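25/12/2021, test kitchen notebook, S. Wanigasekara

Yes, I came in on the holiday, and I was glad of the quiet (the radio was on, and there was a tin of Haletti butter cookies to keep me going). Board care was the job. The bamboo ones had been looking thirsty ever since Jemel moved them next to the heating vent, so I pulled all 8 off the rack, rubbed each with mineral oil, left it 60 minutes, wiped it down and gave it a second thin coat. The big one with the groove I kept out for the counter by the toaster oven, where we do most of our slicing anyway.

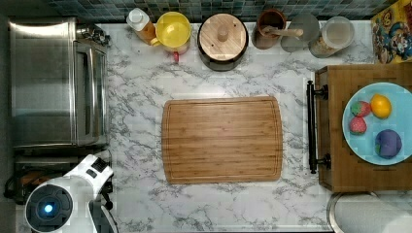

The big board at the bread counter, crock and jars along the tile.

Semeniuk asked in July whether we should switch to maple, and I still say no, at least for the bread work. Bamboo is light to carry and kind enough to the knives if you keep them honed. Where I do fuss is the groove, which follows the rounded corner and collects crumbs and oil if you only wipe the flat part, so please run a folded cloth all the way along it! I also like a bit of bare counter left between the board and the knob side of the appliance, so there's room for a hand.

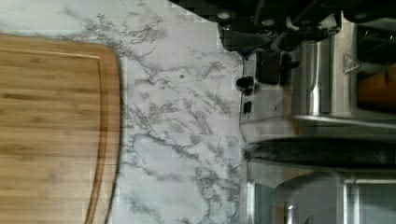 Oil is getting low, by the way. Girkeck sells the food-grade kind in bigger bottles and I'd order two. Next coat in 9 weeks.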